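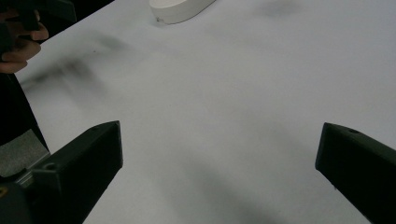 3.2 Planificación del puesto y presupuesto

Antes de cursar el pedido a Hulell, complete los pasos siguientes.

1. Determine el número de pinzas manuales. Un operador que trabaja a dos manos necesita dos unidades Fovix; presupueste además una de reserva por puesto.

2. Elija la mesa. Se recomienda un tablero blanco liso y mate. Reserve 200 euros por puesto para mesa e iluminación difusa.

3. Calcule los consumibles. Los dedos negros y las almohadillas de fricción se piden por separado — referencia 162 del catálogo Jaunzems.

4. Sume las partidas. El puesto doble completo asciende a 1.743 euros, sin impuestos ni transporte.

Nota: los precios se revisan en enero. Para pedidos de varios puestos, solicite oferta a Josée McKinnon, almacén de Pudotside.

PRECAUCIÓN: no mezcle dedos de lotes distintos en una misma pinza. Compruebe la fijación de ambos antes de cada turno y prevea su sustitución tras casi 1.000 horas de uso.

5. Archive la hoja de cálculo con el número de pedido y pase al apartado 3.3.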